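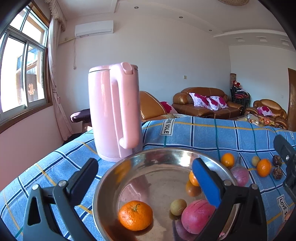
Fruit bowl task, hand-held gripper, blue pad inside the rim.

From: Nisha Kushwaha
To: gripper-practice list
Re: Draft 14, section on soft items

> On the Farnmont draft: could we just say "fruit" and move on? Our
> people at Jundbridge have 2,411 recordings to label and they won't
> read a page and a half on produce. Suggest: "Operator shall handle
> fruit with care."
> - Kanaujia

I'd love to move on, but "with care" is what we wrote in May, and the labelers at Tunine took it to mean anything short of juice.

Look at the bowl. A mandarin, an apple, and more fruit on the cloth beside it, including two passion fruits that come pre-wrinkled. Under your wording a labeler has to decide whether the operator did that. I would like the rule to spare them the inquest.

What I'd put in instead:

4.1 Note the state of each item before the first grasp.
4.2 Close until the item holds, then stop closing.
4.3 Pads may enter a bowl. Finger bodies stay off the rim.
4.4 Release at rest on a surface or on other fruit. No dropping, however short the drop.
4.5 If an item rolls off the table, keep recording and mark it. Do not quietly start over.

That comes to under 300 words even with the notes, so your people can read it over a coffee. I'm not attached to 4.4 if someone has a decent number for drop height - the last thread on that ran to 40 messages and settled on "low."

Comments by December 31, 2025, please. After that I send it to Farnmont as it stands, typos and all.

Nisha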